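My petition to clear the record

For a long time I did not write in this blog, and the reason is that I was busy with papers. Some of you know already that I have an old conviction for possession of marijuana in Okham County. I was a student then, in my second year in the country. The amount was eight grams. I paid the fine, I did the class they made me do, and I thought the matter was behind me. It was not, and every few years it came back, the first time when I rented an apartment and the second time when I wanted to change jobs.

When our state made it legal for adults, my friends called me and said congratulations, now it is erased. I believed this also. The law had a part about old cases, and the newspapers wrote "automatic," so I waited to be automatically cleared. I waited two years. Then in January a company that wanted to hire me did a background check, and there I was, with the same charge in the same capital letters.

What I learned later is that in my county the automatic part worked only for cases that were in the computer system of the court with the right code. Mine is older than this system. Somebody typed it in afterward from paper, and in the field where the code should be there is only the word OTHER. A program looks for the code, does not find it, and goes to the next person. For people like me there is a petition, which you must write and file yourself in the county where it happened.

I live now 173 miles from the Okham courthouse. I asked on the phone if I can file by mail. The first person said yes, the second person said yes but the certified copy of the judgment must be ordered at the window. I called a third time to see who wins, and it was the second person.

So I took two days off. I drove to Hattar, where the courthouse is, in the afternoon, and I stayed one night to be at the window at eight in the morning when it opens. In the evening I put all my documents on the bed and read the petition form from the beginning. It has questions that sound easy until you hold the pen. "State the disposition of the case." I had to look up disposition. In my language we would use three different words, depending on whether you were found guilty, agreed that you are guilty, or just got tired. I pleaded guilty without a lawyer, at a table in a hallway, and it took less time than ordering lunch.

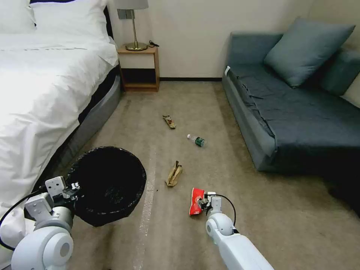
The part of the form which took me the longest was the statement of facts. You are supposed to say what happened, short, and in your own words, and the judge reads it next to the old police report. I had never seen the police report. When I finally got the copy, I found out that the officer wrote "concealed in food packaging." I laughed, and then I did not like it so much, as it sounds like I was some kind of smuggler. It was a snack wrapper, crumpled, the same sort of thing as the red one over the carpet in the picture, and it was in my jacket pocket together with my bus pass. If I had dropped it in a trash bin five minutes earlier I would have no blog post today. In my statement I wrote only that I had a small amount in my pocket for my own use, and that I do not dispute the report.

The lawyer who helped me with this sentence is Hiba Daher. She has a free evening once a month at the public library in my city, and you can come with your papers and get twenty minutes. I had three pages written about my life, my studies and how sorry I was. She crossed out almost everything with a pencil. "The judge has to decide if the statute covers you," she told me. "He does not have to like you." I was a bit offended in that moment. But after I read the statute again I saw that she was right, there is no line in it about being sorry. There are only the date, the amount, the age of the person, and that no other charge was connected.

She also found the problem that I would not have found. On the judgment my family name is spelled with one letter wrong, and on the fingerprint card it is spelled right. For a computer these are two men. If I had filed under my real name only, the order could have been signed and then sent to the state police, and they could have answered that they have no such case. So at the top of the petition I wrote both spellings with "also known as" between them. I felt like a gangster from a movie.

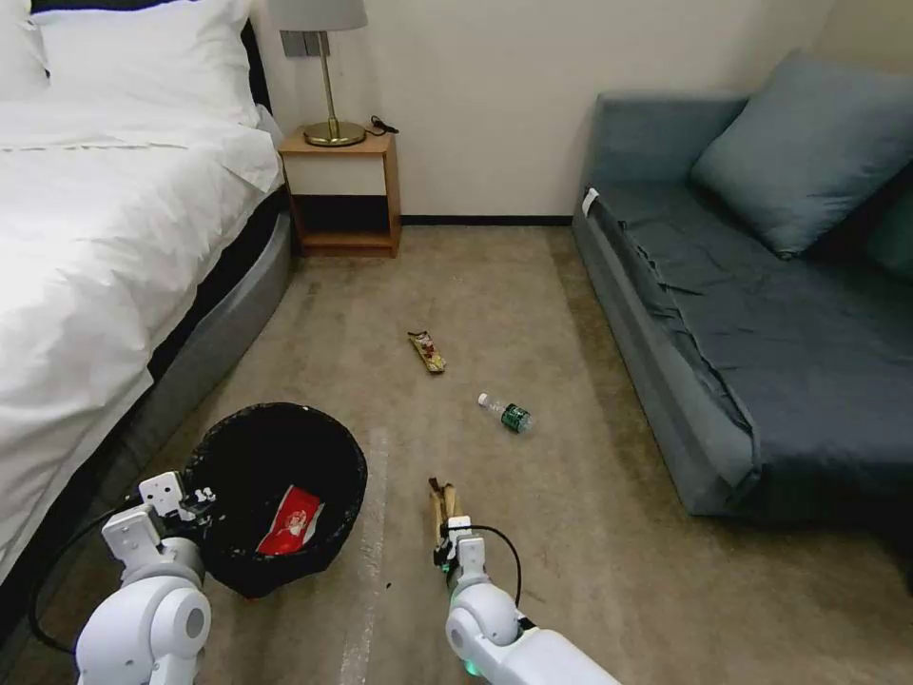 In the morning I was fourth in the line. In front of me was a man who had come for the same thing, Wissam Qudah, and we talked while waiting. His case was one year younger than mine and he had already tried once. They returned his petition after seven weeks because he did not send a copy to the prosecutor's office. It is written in the instructions, but on the back side, and he had printed only the front. I checked my own pages immediately and I had the back side, but I had also not made the copy. There is a copy machine on the first floor of the courthouse and it takes only coins. He gave me the coins. Thank you again, Wissam, if you are reading.

The clerk at the window was polite and quick. She stamped everything, and she told me what I should pay. The filing itself is free under the new law, and the newspapers wrote this correctly. What is not free is the certified copy, the new fingerprints, and the search in the old archive — this last one they charge if your case is on paper. Together I paid 118 dollars. My fine in the original case was not much bigger than this. I asked if there is a waiver, and there is one, but it takes a separate form and the decision comes by mail, so with gas and another night it would have cost me more to not pay.

I was given the number 277, and I asked if it is the case number. She said no, it is the number of petitions of this kind since the law started. I do not know how many old paper cases exist in Okham County. Ms. Daher thinks it must be many thousands. She cannot prove it, and the county doesn't publish it. I wrote a letter to the county board to ask, and I received an answer from Mr. Zaid Yammine in the records department that the number is "not maintained." It was a nice letter. I would have preferred the number.

Some readers will say that a person who wants his record cleared can make this little effort. I thought about it on the drive home, and I partly agree. I have a car, I have a job with vacation days, and I read English well enough to get angry at it. But when the voters were asked, the text in front of them said that these convictions will be removed by the state. It did not say that they will be removed if you can get to Hattar before the line is long.

Now I wait again. The prosecutor has sixty days to object. If he does not object, the judge can sign without a hearing, and then I must send the signed order myself to every background check company that I know of, as they buy the old lists and don't throw them away. Ms. Daher gave me a template for this letter, and I will put it here when I have changed it so that it has no private information of mine.

For those who are in the same situation, in this county or another one with old paper cases, I write down the things I would have liked to know:

Order the certified judgment before you fill out the petition, and copy the spelling of your name exactly from there, even when it is wrong.

Ask for the police report too. It takes longer than the judgment, in my case nine days.

Print both sides of the instructions.

Bring coins.

My cousin Najwa asked if I will tell the company that wanted to hire me. I told them already. They said they will keep the position open until the end of next month, and I have sent them a photo of the stamped first page.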